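Marevwood > Notebooks > Adhesives Bench > Hide glue, batch 9

Tuesday, September 29, 2020

Batch 9, second day. Continuing the open-time series on the Prasmont granules. Same lot as batch 8, new bag, seal intact when opened. Room at 68 F when I came in, 71 by lunch. Humidity meter reads 44 percent but it disagreed with the one in the finishing room by five points last week and neither has been checked against salt.

Mix: 90 g dry granules, cold water to 1.6 by weight, soaked overnight, covered. Swelled evenly, no dry cores when cut. Brought to 140 F in the double boiler and held. Skin formed twice in the first hour, lifted off and discarded. Topped up with a small splash of water after the second skin; not weighed. Should have been weighed.

Viscosity by the cup: 31 s, 33 s, 31 s. Batch 8 gave 38 s at the same nominal ratio. Either the top-up was larger than I thought or the new bag takes up water differently. Repeat without top-up, lid on.

Open time on planed maple, brush coat, finger test every 15 s: tack gone at 1 min 45 s. With urea at 5 percent of dry weight: 3 min 30 s. With urea at 10 percent: past 6 min, stopped the clock. The 10 percent sample was still rubbery this morning on yesterday's test strip, so I would not use it on anything under load.
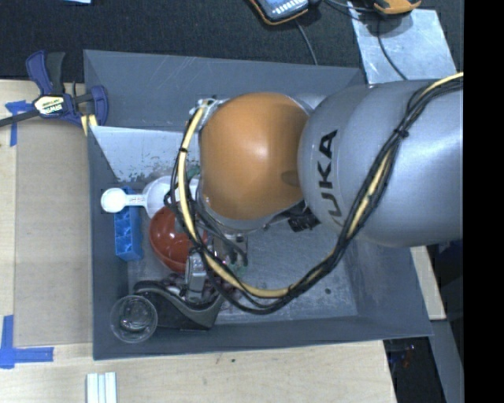 Entered by: adhesives bench, Marevwood shop

Lap shears. Maple on maple, one square inch overlap, clamped overnight, pulled on the Garcia frame at the slow setting. Plain glue, yesterday's strips: 586 lb on the best, and that one took wood with it across most of the face. The other two let go at the glue line on one end. I suspect the clamp pads, which have a hollow worn in them. Resurface the pads before the next set.

Urea 5 percent, yesterday's strips: all three above 500 lb, mostly wood failure. That is good enough to keep going with. Urea 10 percent not pulled. Left in the rack to see if it hardens by the end of the week.

Load cell zero drifted 4 lb over the session. Subtracted nothing. Warm it up for half an hour next time and re-zero between strips.

Reversibility: one plain joint and one 5 percent joint, hot water syringe and a thin palette knife. Plain joint opened in 7 min. Urea joint opened in 4 min and left a softer residue that wiped off with a damp rag. Grain raised on both, a little more on the urea piece. A pass with 220 took it down.

Compared with the Munine liquid glue tested in May: longer working time there, but it crept under the hanging weight and these have not. The May strips are still in the drawer under the frame if anyone wants to look at the faces. Label is on the wrong side.

To do:
- repeat viscosity, lid on, no top-up
- resurface clamp pads
- 5 percent urea on white oak, quarter sawn
- salt check on both humidity meters
- glue pot liner has a pinhole near the rim, order one
- date the jar in the fridge or throw it out

Remaining glue from today poured into the flat tray, chilled and cut. In the fridge, second shelf.

Contact the shop office | © 2020 Marevwood | Back to top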